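Scuffed gray metal bins – scrub the insides, repaint them, or just line them? 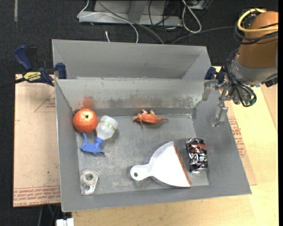 Posted by Mirta Farías in Tidying and Storage

Hi all, long-time reader, second time posting. I have a pair of gray metal bins that live on the table by my back door, and they're my catch-all bins. Anything that gets left on the floor, the stairs or the kitchen counter goes in the front one, and the other one is for stuff that's leaving the house (nothing's leaving at the moment, apparently). Then before bed I'm supposed to put it all back where it belongs. You can guess how that goes. Right now I've got a piece of fruit in with a spray bottle, the white dustpan, a soda can and an orange dinosaur-lizard thing that my nephew will absolutely ask for the minute I've put it away somewhere sensible.

I love these bins. They're heavy enough not to slide around and the sides slope out so I can see what's at the bottom without digging. But the insides look terrible! The floor is fine scratches all over, with pale smudges on top of them, and the back wall has dark patches along the lower half where the paint has worn. I've tried dish soap and a sponge. I've tried one of those white eraser sponges too, and that took off some of the smudges but I think it also left a shiny spot, so I quit.

So what I'd like to know:

Are the dark patches dirt, or bare metal, or rust starting? How do you tell?

If I repaint, does it have to be a special paint? I'd like to stay close to the same gray.

Would you just line them and forget it? I had felt in a drawer once and it got disgusting, so I'm a little wary.

I'm also open to hearing that I shouldn't be keeping a fruit and a spray bottle in the same bin. My sister Constanza has already told me, twice.

Thanks!
Mirta

Brenda Echeverría

Hi Mirta! I had the same trouble with metal trays in my sewing room, so I've been down this road a few times, with one batch that came out nicely and one I ruined.

First find out what you've got. Take everything out, wash the bin with warm water and dish soap, rinse and dry it really well. Then put a little 91 percent rubbing alcohol on a white rag and rub one of the dark patches gently. If black or gray comes off on the rag and the patch gets lighter, it's mostly grime or rub marks from other things. If the rag comes up the color of your bin, stop, you're lifting paint. And if there's orange or brown on it and the patch feels gritty under your fingertip, that's rust getting going. Try a low corner first. Open a window too, and don't do it next to the stove.

For rub marks that won't budge, I make a paste of baking soda and water and leave it on for a bit before wiping. Use a soft cloth and go easy. You're right to have quit with the eraser sponge – they're a very fine abrasive, so on a satin or glossy finish they'll leave a patch that catches the light differently, and you can't put that back.

The scratches are scratches, I'm afraid. No cleaner is going to take those out. A pale scratch can look a lot less pale after a thin wipe of car wax, if you only want it to look better and you don't put food in there. (So, no wax for the fruit bin.)

If you do repaint, this is what worked for me:

Wash, rinse, dry overnight.

Sand the inside lightly, just enough to dull it. I used 200 grit because that's what was in the garage, and it was fine.

Wipe out every bit of dust with a damp cloth and let it dry again. I rushed this on the batch I ruined and it felt like a nail file forever after.

Metal primer, thin, then two thin coats of spray paint made for metal. Let each one dry for as long as the can says.

Leave it alone for a good week before you throw a dustpan in it. Dry to the touch is a long way from hard.

Matching the gray is the annoying part. Unless you're very lucky, do the whole inside right up to the rim so it looks like you meant it.

Telma Durán

line it. life is short. I cut a piece of that ribbed rubbery shelf liner for the bottom of mine and when it gets gross it goes in the sink. no glue or anything. don't get felt again, it holds crumbs

also keep the fruit in a bowl, your sister is right

Saoirse Tierney

I'd go along with Telma on the liner, though a liner only does the floor and it sounds like the back wall is what's bugging you. I have a deep metal bin for the dog's things and the wall wore in exactly one place, which was where I kept dropping the leash clip. Once I hung the leash on a hook instead, the wear stopped spreading. So before you spend a Saturday on primer, maybe look at what's hitting that wall? I'd suspect the dustpan. It's the biggest thing you've got in there, and yours has a hole in the handle, so put up a little hook by the door and it never needs to go in the bin at all.

If you can't stand looking at the wall, a thin sheet of plastic works nicely. I bought one of those flexible cutting mats, cut it 11 inches wide and stood it up against the back. With sloping sides you have to cut it wider at the top than at the bottom, so make a paper pattern first. I didn't, and I wasted a mat.

On the spray bottle, it depends what's in it. Plain water for the plants, I wouldn't worry. Any kind of cleaner, I'd keep it standing up somewhere else, especially if a kid goes digging in there for his lizard. The little trigger heads can leak when they're on their side, and whatever leaks is going to end up on the paint and on the fruit.

Brenda, did you ever do the outside of yours, or only the inside?

Brenda Echeverría

Only the inside! The outsides were fine, and I was sick of sanding by then.

Mirta Farías

Thank you all! I did the rag test on the worst patch and mostly got gray, so I'm leaving the paint alone for now. Liner for the bottom, hook for the dustpan. The fruit has gone in a bowl and Constanza has been informed. If the wall still bothers me in August I'll try Saoirse's plastic sheet, with a paper pattern.

Last updated: 7/19/24

Contact us | Copyright Gimance Home Help | Back to top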